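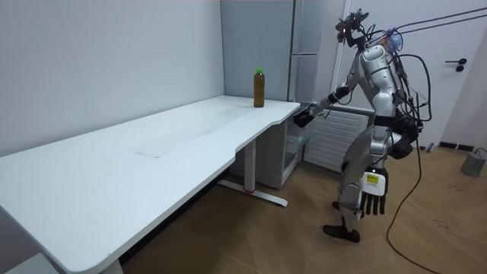
Robot demonstration (teaching by showing)

Robot demonstration, also called teaching by showing, is a way of getting a robot to do a job by having a person do the job through it. I started this page because I kept giving the same long answer at lunch, and I'd like to eat my lunch! I'm Naa Akolgo, I run demonstrations on the Barnarau project, and I've tried to keep the opinions to a minimum (I have failed, you'll see).

Two families

The older family is showing by hand. You take hold of the arm itself, the motors go slack enough to let you, and you push it through the motion while the joint angles are written down. People call this kinesthetic teaching. It's lovely for a single arm bolted to a bench, and pretty miserable for a humanoid, where you need one hand for the elbow, one for the wrist and a third for the fingers.

The other family is remote control, or teleoperation. The person stands somewhere else and wears or holds something that tracks their arms and hands, and the robot copies. Some setups send the robot's camera view to a headset, others let you stand in the doorway and simply look. I learned on the second kind and I still reach a little too far to the left out of habit.

What gets recorded

One try at a task is an episode. It holds the camera pictures, the joint positions and the commands the operator sent, all on one clock. If the clocks drift, the episode is junk, however pretty the motion was. For a simple reach or grasp I like to have 100 good episodes before anybody starts training, and on a decent Friday I can get through most of that before my shoulders complain.
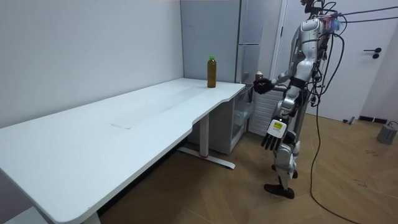
Apolline Barbier wrote in to say that I'm too hard on showing by hand. On Trullska she used it for every wrist motion, and she finds that a beginner's hand-guided episodes come out smoother than the same beginner's remote ones. She'd like the page to say so, and now it does.

I'd only add that smooth isn't everything. A slow, wobbly approach that ends in a firm grasp is still worth keeping, and a few recoveries from a bad start are worth even more, as a model trained on perfect runs has no idea what to do once it's 2 inches off.

Choosing the objects

Bottles are the classic starting point, and I love them. They stand up by themselves, they fit a hand, and they come in enough heights and colors to keep things interesting. With a single bottle the model can get away with learning "go to the bottle." Put a second one on the table and it has to learn which, so the instruction that goes with each episode starts to matter a great deal.
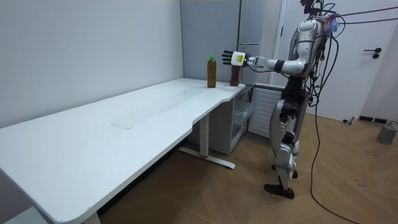
Barnarau Project / Manipulation and Teaching Group

Common mistakes

Moving too fast is the big one. The operator knows where the cap is, the robot's fingers arrive late, and over goes the bottle. Changing style halfway through a session is another (from the side in the morning, from the top after coffee), and mixed styles can leave a model hovering between the two. Maxence Boyer and I once recorded nearly 6 hours with different thumb positions. We kept his.

Watch the cables too, if your robot has them. Look where they lie before every episode, and stop if a foot is going to land on one.

Words you'll run into

Leader and follower: the device the person moves, and the robot that copies it.
Retargeting: turning human finger positions into robot finger positions, which never match up neatly.
Imitation learning: training a model to do what the operator did, given what the robot saw.

Related pages
Hand retargeting for beginners
Episode naming rules
Trullska: notes on wrist motion
Operator breaks and sore shoulders

Contact: Naa Akolgo | Copyright Barnarau Project | Back to top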